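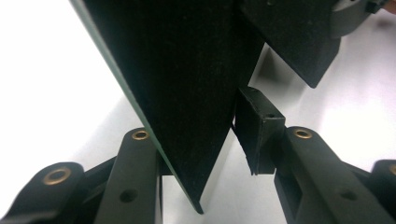
When I rang the Collach team's engineering chief it was a little after 9 in the morning in Talport, and she'd already been at the track for three hours. She apologised for the kettle going in the background, then talked happily for most of the next hour about tyres, weather, and a gearbox she hopes never to see again.

Collach has run a single car in the Dimura Touring Series for a good while now, on a budget the bigger outfits would probably spend on catering. Last season they finished with 90 points, their best tally yet, and I wondered whether that had changed the mood in the garage.

"It's made us a bit greedy, if I'm being fair to everyone," she said, laughing. "We used to be thrilled with a top ten. Now there's a bit of sulking if we come eighth, and I'm as bad as the rest of them."

The coming round at Wei is the one she's been thinking about all winter. The circuit sits 1,286 metres above sea level, and the thin air does odd things to an engine that behaves perfectly well down on the coast. "You lose power, you lose cooling, and then the drivers come in and tell you they've lost their breath as well," she said. "We've got a new map for the engine and bigger brake ducts. I like the ducts. The map I'll like once I've seen it do a full race."

Getting there is its own adventure — the truck will cover roughly 3,498 kilometres by the time it's home again, with two of the mechanics sharing the driving. She goes along in the cab when she can, mostly for the bakery stops.

I asked about the rule change coming in August, which will cut each team's tyre allowance, and there was a long pause while she poured the tea.

"I think it'll suit us. We've never been able to afford the extra sets anyway, so we're used to nursing them along. Ask me again after Wei, though. I might be in a very different mood."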